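Lokby Corner Sofa: Set-Up and Care Guide
Section 3: Dressing the sofa

Okay, the hard part's over! If you followed Section 2, your two halves are hooked together, the feet are screwed in, and you've got a sofa you can sit on. Now for the part I like best, which is getting the cushions on and making the whole thing look like somebody lives there.

I wrote this section after setting up my own Lokby (the light cream one, tufted back, in a living room that's honestly a bit too small for it), so you're getting what worked for me plus the things the Irkden leaflet skips over.

Before you start

Leave the seat alone for a while after you take the plastic off. The padding gets squashed in the box and the seams can look wavy at first. Mine took until the next morning to fill out. Run your palm along the seat and push any lumps toward the back.

CAUTION: Don't use a box cutter on the cushion bags. The plastic sits tight against the cover and it's very easy to go straight through both. Snip a corner with blunt scissors and tear from there.

3.1 Filling the cushions

1. Unzip the cover all the way and turn it inside out.
2. Reach in, grab the two far corners, and take hold of the matching corners of the insert through the fabric.
3. Flip the cover down over the insert (same trick as a duvet cover, if you've ever done one of those).
4. Poke the filling into the corners with your fingers before you close the zipper. Skip this and you'll have four floppy ears.
5. Zip up and tuck the pull into the little pocket at the end.

NOTE: The inserts are a bit bigger than the covers. That's on purpose, so please don't send them back!

3.2 Placing the cushions

1. Start in the corner and work outward. I put a light gray pillow against the tufted back first, standing up square.
2. Set a teal cushion in front of it and slightly to one side, so some of the gray still shows.
3. Hold each cushion by its two sides when you move it. Picking it up by one corner drags all the filling down to the bottom, and then you're back to poking. 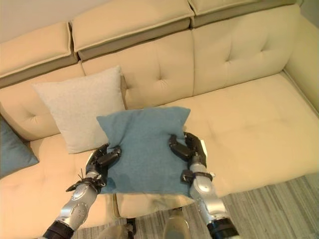
4. Lean it back until it stays up by itself. It doesn't have to be straight. I like mine tipped a little, with one corner higher than the other, and I've quit fussing over it.
5. Put another teal one down at the far end, on the diagonal. Two of the same color a little way apart looks better to me than a pile in the middle, but it's your sofa.
6. Step back to the doorway and look from there. You'll spot a crooked one much faster than you will leaning over the seat.

CAUTION: Clear the seat before you sit down or start plumping. Remotes, pens and small boxes love to slide down behind a cushion, and a pen in the gap can mark a cream cover for good.

3.3 Keeping it looking decent

Give the cushions a shake and a turn when you do the vacuuming. For the buttons in the back, use the soft brush attachment on low and go around each one, never straight over it. Crumbs collect in those dimples like you wouldn't believe.

Teal covers: cold wash, inside out, by themselves the first time. Air dry. I put one in the dryer last January and it has never zipped properly since.

NOTE: Spare covers are sold under Frimpong, part 274. Check the zipper side before ordering.

Next: Section 4, Moving the sofa

Print this page | E-mail this page

Related items
Lokby Section 2: Joining the two halves
Lokby Section 4: Moving the sofa
Brorngate side table: leg fitting
10 fixes for a sagging seat

Contact | Copyright 2024 | Last updated December 2, 2024 | Back to top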